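Print this item | E-mail to a friend

Book Group Notes, 15 July 2024

Quick one this month, running behind. We finished the Cevley book on the prophets – 194 pages, and still took us 2 meetings. Main argument is that the idea of a weekly day of rest did more to shape Western law than anything out of Athens. Big claim. Chapter four makes the best case for it, the one on servants and animals getting the day off too. Chapter six wanders a bit, and the footnotes are a mess.

Most of the talk was about whether Cevley gives Rome a fair shake.

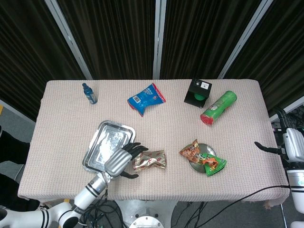

Montserrat Salcedo thought not, and said the author skips right over the Roman festival calendar, which gave plenty of people time off from work. Fair point. Wanpen Luangrath read us a bit of Amos in reply and we went untill well past nine.

Next up: Begay's short history of the Psalms in worship. Filby has used copies, ask at the counter. Read to the end of part one. Part two waits for December, after the break.

Print this item | E-mail to a friend

Comments

Brustov reader: Loved chapter four. Couldnt finish six.

M.S.: For the record I liked the book! Just wanted more on Rome.

Anonymous: Is the Begay the 200 page one or the long one?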